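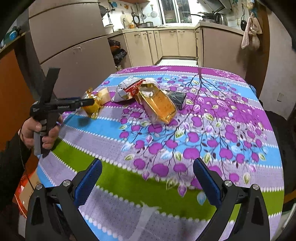

Visiting the Stuvcombe Villa: Your Questions Answered

We get a lovely pile of letters and emails every season, and a good many of them ask the same things, so we've gathered our replies in one spot. If yours isn't covered, write to us anyway. We do read everything, even if it takes us a week or two in the busy months.

What is the Stuvcombe villa?

It's the remains of a Roman country house, or more exactly the eastern half of one, lying in a shallow valley a short walk below Stuvcombe village. The family who lived here farmed the valley and did rather well out of it, judging by the heated dining room and the little bath suite tacked on at the north end. The western half is under the lane and the field beyond, and it will probably stay there for a long while yet, which suits the sheep.

How was it found?

By a drainage ditch, in 1959. The farmer at Grumgate was having a new ditch cut along his bottom paddock and the digger brought up a bucketful of small coloured stones, all much the same size. He had the good sense to stop work and ring the county museum. The first trench went in the following January, in dreadful weather, and the diary from that fortnight is mostly about mud. You can read a few pages of it in the case beside the front desk, and we do recommend it, especially the entry about the tea urn.

How old is the building?

The oldest walls belong to a fairly plain farmhouse of the second century. It was enlarged at least twice, and the rooms you'll walk through today are mostly from the early fourth century, when the owners put in the underfloor heating and the good mosaic. Coins found in the drains suggest the house was still lived in a couple of generations later. After that the evidence thins out. Somebody lit fires directly on the floor of the corridor, and you can still see the scorched patches, but whether they were squatters, farmhands or the family itself fallen on harder times is anyone's guess.

Is the mosaic the original?

Yes, the one in the dining room is the real thing and lies where it was laid. The panel on the wall in the entrance hall is a replica of the missing corner, made up from a drawing done during the first season, before frost got into the exposed part and lifted it. We're often asked whether we'd fill the gap in the floor with the replica. Opinions here are divided (and strongly held!), but for now the plan is to leave the gap as it is.

What does the mosaic show?

A hare, running, inside a ring of vine leaves, with a two-handled cup in each of the corners that survive. The border is a simple twisted rope in red, white and a bluish grey. The hare's hind legs are a bit too long and one ear has been patched in antiquity with stones of a slightly different cream colour. Look at it late in the afternoon, when the light comes in low from the west windows, and the patch shows up beautifully.

Where did the coloured stones come from?

Most of them from quite close by. The white and cream are local limestone, the bluish grey is a harder stone from a few valleys over, and the red is mostly cut-down roof tile. There's no imported marble here at all, which disappoints some people, but we've always thought it rather nice that the whole floor came out of the surrounding countryside.

Can I walk on it?

I'm afraid not. There's a raised walkway around three sides, with a railing you're welcome to lean on, and a lower section at the far end so that children and wheelchair users get just as good a view. Please take off backpacks before you go around the corner by the hypocaust — it's narrow there, and the plaster on the left is original.

What is a hypocaust?

The underfloor heating. The floor sat on rows of little brick pillars, and hot air from a furnace outside was drawn through the space beneath and up through hollow tiles in the walls. Ours is well preserved on the south side, where the floor had collapsed and protected the pillars under it. One of the tiles has a dog's paw print in it, made while the clay was still soft and drying in the yard. It's at knee height on the second row, and the children always find it before the grown-ups do.

Are you still digging?

In a small way. Begoña Vidal has directed the work in the bath suite for the past several summers, with students from two universities and a handful of local people who come back every year and know the soil better than anyone. The trench is open to view from the path on weekdays while the season lasts. They're happy to chat if they've got their heads up, but if you see someone lying on their stomach with a small brush, it's kinder to wait. This year's open day is Sun 31 July, with tours of the trench through the afternoon and a finds table you can get properly close to.

What have you found lately?

Last season produced 172 pieces of painted wall plaster from the cold room of the baths, most of them smaller than a biscuit. Bonifacio Urquijo has been sorting them by colour and by the grain of the backing mortar, and he has a stretch of them joined up that looks like the stem and leaves of a water plant. He would like it noted that it could also be a border gone wobbly. There was also a bone hairpin, a bronze key with its teeth worn nearly flat, and far more oyster shell than any of us expected this distance from the coast.

Where can I see the finds?

The best of the small things are in the Mabaso Room, upstairs from the front desk. There's a lift, which is slow but gets there. We have room for some 600 objects on display, and the rest are kept in the store, where they can be seen by appointment. If you're researching something in particular, tell us what it is when you write and we'll pull out the right trays ahead of time.

Can I bring a school group?

Please do, we love having them. Groups need to book, and we ask for one adult to every eight children. The usual visit takes half a day and includes a walk around the villa, time in the Mabaso Room and a session where everyone makes a small square of mosaic to take home. We provide the tiles and the glue. Old shirts or smocks are a very good idea, as the grout has its own plans. There's an undercover area for lunches, and the big eucalypt by the gate of the picnic ground gives decent shade in the warmer months.

May I take photographs?

Yes, as many as you like, without flash in the dining room and the Mabaso Room. Tripods are fine outdoors but not on the walkway, where people trip on them. If you'd like to publish a photo in a book or magazine, drop us a line first and we'll send you the wording for the credit.

How much does it cost, and do I need to book?

Individual visitors don't need to book, apart from the open day, when we do run out of space in the car park. Ticket prices are on the Plan Your Visit page. Children under five get in free, and your ticket can be used again for a year, so hang on to it.

Is there a guidebook?

There is, and we're rather proud of it. The new edition is published by Marnex, with fresh plans of all the rooms and a fold-out drawing of the hare floor as it would have looked when complete. We printed 1000 copies and they're available at the front desk, or by post if you can't get here. The old edition is still around in second-hand shops and is perfectly good on the dining room, but the chapter on the baths has been overtaken by the digging, so do treat its room numbers with a bit of caution.

I think I've found something Roman in my own garden. What should I do?

How exciting! Leave it where it is if you can, take a photo with a ruler or a coin beside it for scale, and note down where it was and how deep. Then send us the photo and the details. If it has already come out of the ground, please don't scrub it — keep it in a loosely closed bag with a little of its soil and pop it somewhere cool. Quite often it will be a piece of nineteenth-century drainpipe, and we'll tell you so as gently as we can, but the key on display upstairs has a cousin that came out of a Grumgate vegetable patch, so we never mind being asked.

Can I bring my dog?

Dogs on leads are welcome on the outside paths and in the picnic ground, and there's a water bowl by the gate. Assistance dogs may go everywhere. The covered rooms are off limits to other dogs, and we've put hooks in the shade by the entrance if you're visiting in turns.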